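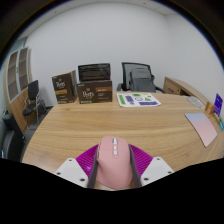
Trulerik Workplace Services

How to Prepare a Shared Desk for the Next User

Staff at the Flunley and Aquino buildings work at more than 240 shared desks. Each desk is booked by the half day or full day through the Getitz reservation page. The person who holds the booking is responsible for the desk until it is released. The steps below apply to all shared desks, including those in the quiet rooms. Assigned desks are covered by a separate guide.

Before you begin

Set aside ten minutes at the end of your booking. Cleaning cloths and approved spray are kept in the supply cabinet on each floor. Do not bring cleaning products from home. If the cabinet is empty, write to the service desk and use a dry cloth in the meantime.

Step 1. Save your work and sign out

Close all open files and sign out of the computer fully. Locking the screen is not enough, as a locked session can prevent the next user from signing in. Leave the computer switched on unless it is Friday, when all desk computers should be shut down before you leave the building.

Step 2. Clear the surface

Remove papers, cups, food wrappers and personal items. Printed pages that carry names, account details or payroll information go in the locked gray bin, never in the open recycling box. Check the drawer as well. Items left behind are held at the front desk for 2 weeks and then donated or thrown away.

Step 3. Clean the keyboard and mouse

Unplug the keyboard, or switch it off if it is wireless. Turn it over and tap it gently to loosen crumbs. Spray the cloth, never the device, and wipe the keys from left to right. For the mouse, wipe the top shell, the sides and the buttons, then go around the scroll wheel with a dry cotton swab. Clean the underside last. Reconnect both devices and leave them on the desk.

Staff who prefer their own keyboard or mouse may use one, provided it does not require special software. The standard devices should be placed in the drawer during the booking and put back afterward.

Step 4. Wipe the desk and chair arms

Use a fresh cloth for the desk surface. Work from the back edge toward the front, and lift the phone and monitor stand -- do not slide them. Wipe the chair arms and the height lever. Screens are to be cleaned with a dry microfiber cloth only.

Step 5. Reset the furniture

Return height-adjustable desks to the seated position. Push the chair in and coil any loose charging cable on the hook under the desk. Additional monitors must go back to the storage room, even if you have booked the same desk for the following morning.

Step 6. Report faults and release the desk

Report anything broken or missing on Form 1032, giving the desk label and a short account of the problem. Do not swap parts with a neighboring desk -- this makes the equipment list unreliable. Then open your booking and select Release. Desks that are not released remain blocked until midnight.

The supply cabinets are restocked every July and as needed during the year. Requests for left-handed devices, footrests or other adjustments should be sent to the service desk 2 working days before the booking begins.

Home Guides Desk Booking Forms Service Desk Back to top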